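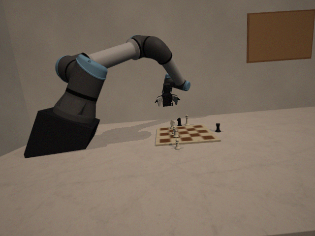

January, past eleven at night, and I really should be in bed, but I want to get this down while I'm still happy about it. The chess project is finally moving! Our team is called Fanik (please don't ask me to explain, it came out of a very silly lunch), and for weeks the arm in our simulator has been reaching for pieces and coming home with nothing, or else sweeping half the board along with it.

Tonight I sat down with the grasp settings and a mug of tea and went through the log for all 378 tries since the class started, which took forever and made my eyes hurt. Most of the misses were on the knights. I'd been closing the fingers at the same height for every piece, as if a knight were just a pawn with a nose, and of course it isn't. So I gave each kind of piece its own height, started a fresh batch of 100, and only 26 of them failed. Only 26! I walked twice around the kitchen.

There's still the matter of pieces that start off the board, like the pawn on our side and the black rook way over on the right. The planner thinks every piece lives on a square, bless it, and I have no good idea yet. Maybe a second list just for the strays.

We show this to the class at Jondbridge before the month is out, and the Clunorcombe team already has theirs castling, so I'm a bit nervous. Tomorrow I'll try the rook first, before breakfast if I can stand it.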